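Filed under: House & Home > Walls, Paint & Plaster

mudroomdan
Anyone used the Guvberg breathable wall paint? The store in Brindthorpe wants a lot more for it than regular flat, and the guy swore it "lets the plaster dry itself out." Sounds like a sales line to me.

fjatoi
I put two coats on my back room in November. It's fine. It's paint. I can't say the wall is any drier than before, and I have no idea how you'd check. 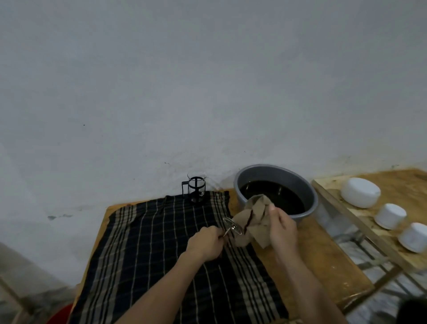

What I do know is that it scuffs if you look at it wrong, and marks don't wipe off the way they did with the cheap stuff. If you've got furniture against the wall, think about that before you pay extra.
- Fouzia Jatoi

plumb_level
Have to disagree. Old plaster needs to breathe. Seal it with latex and you'll get bubbles. I've done 16 houses and I wouldn't use anything else.

mudroomdan
16 houses with Guvberg, or 16 houses with paint in general?

plumb_level
Nine with Guvberg. The rest with limewash, same idea.

fjatoi
And how many of those did you go back and look at? My last place had latex on plaster for years and never a bubble.

plumb_level
Then your wall was dry to begin with. Lucky you.

kettlehook
If it's damp, fix the damp. Gutters first, then the grade outside. The Dafis meter is cheap enough, though I wouldn't trust the number it gives you, only whether it goes up or down.

mudroomdan
Gutters are on the list. Still not hearing a reason to buy the fancy can.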